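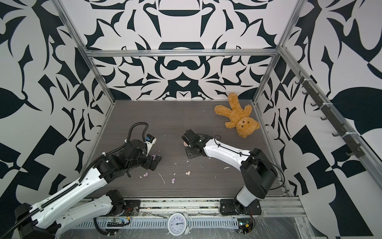

Figure 3. Two robot arms in an open-topped enclosure with black-and-white patterned walls.

4.2 What readers remember from a cover profile

I should say up front that I came to this part of the study as a fan. I grew up with stacks of glossy magazines beside the bed, and I still read the cover profile before anything else (yes, even before the horoscopes). So when we sat down to code the Pralden sample, I already had a pile of opinions about how these pieces work, and quite a few of them didn't survive the first afternoon.

The sample, as described in Section 3, comes from Pralden, the monthly we picked for its long run of star covers, and from Kokum, its cheaper weekly cousin. A Pralden profile runs to 3000 words, give or take a pull quote. A Kokum profile is 200 words wrapped around a lot of photographs. They often feature the same stars in the same season, promoting the same film or perfume, and that made the pair so tempting to compare!

We started with the opening paragraph. In Pralden the star almost always arrives somewhere: a hotel bar, a kitchen, the back seat of a car. The writer is already there, waiting, a bit nervous, and tells us what the star orders. I had expected the food to be a leftover from older magazines, but the August issues were full of it, and so was nearly everything else we pulled. Salads, fries, a second helping of the fries. When we asked readers a week later what they remembered, the food came up again and again, well ahead of the film the star was there to sell. One reader had forgotten the star's name and could still describe the soup.

Kokum skips the arrival. Its writers open with a label ("the singer turned swimwear boss"), then a quote, then the outfit. Readers of the Kokum pieces remembered the outfit very well and the label fairly well, and they were shaky on the quote. Several of them handed a quote to the wrong star and were quite sure about it. We went back and checked whether those quotes were unusually bland, and I'd love to report a clean answer, but our two coders disagreed so often on what "bland" means that we dropped the measure. Table 5 gives the numbers for the measures we kept.

The second thing we looked at was the contradiction line. Anyone who reads profiles knows it: she's a tomboy in couture, he's a heartthrob who does crosswords. I've always found these lines a little silly, and I was ready to treat them as filler. Readers loved them. They repeated them back to us nearly word for word, and they used them to explain why they liked the star, even when the rest of the article gave them very little to go on. The effect showed up in both titles, though it was stronger in Kokum, where the contradiction line makes up a much bigger share of the text.

Now for the awkward part, the photographs. We had planned to show every reader the full layout, but Nogueira, the agency that handles Pralden's picture rights, would only clear the covers. So the Pralden group saw a cover and plain text, and the Kokum group saw the whole spread. That is a real gap between the groups and I don't want to wave it away. It could easily account for the outfit result, and it may have something to do with the quote result too. We reran the outfit questions on a small set of Kokum readers who got the text alone, and their scores dropped, but not all the way down to the Pralden level.

A word on the coding itself. All the articles went through Fusimow, the tagging program our department uses, and it was set up for news stories. It wanted to mark every restaurant as an organization and every perfume as a person. We fixed these by hand, article by article, and I would warn anyone who tries the same thing to leave plenty of time for the perfumes. The corrected tag list runs to 4000 entries and we are happy to share it.

The last question we asked was the simplest: would you want to meet this person? Pralden readers said yes more often. They also gave longer reasons, many of them borrowed straight from the writer's own mood in the piece. If the writer had a nice lunch, the reader wanted lunch. I went back to my own old favorites after reading those answers and found I could remember nearly every writer's mood and hardly a thing the stars had said. We take up the writer's presence again in Section 5, where we look at profiles written without an interview.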